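Lerndale Allotment Society, minutes, April meeting

Started 7.40, hut was locked. Chair: Benedito Vieira. Apologies from plots 9 and 31.

**Last minutes** - agreed. One correction, it was the north gate that sticks, not the south.

**Water**
- Meter reading up again. Leak suspected near the Graden side, BV to ring the water company.
- Hoses not to be left running into butts overnight. Said this last year aswell.
- 3000 litre tank: quote from Bamero too high, get a second one.

**Money**
- £300 left after insurance. Rents in from all but four plots.
- Seed order came to £108, to be split by who had what. List is on the hut door, please initial it.

**Plots**
- 16 on the waiting list. Agreed to halve plot 22 when it comes free. One against.
- Bindweed along the Brito fence. Long discussion, no decision. Back next month.
- Bonfires: not before dusk, and not at all if washing is out next door.

**Tool share**

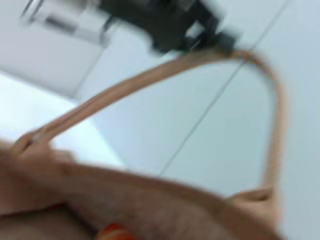 Loan book is a mess, half the entries have no name in them. From now on sign out AND sign in, with plot number. Strimmer is due a service before the grass gets going. We're also short of straps for tying up and carrying, any sort will do, long narrow tan one like in the photo would be ideal. Leave spares in the crate by the door.

**AOB**
- Plant sale: tables needed, speak to BV.
- Manure delivery blocking the track agian. Driver to be told to tip by the compost bays.

Closed 9.05. Next meeting same place, bring a chair.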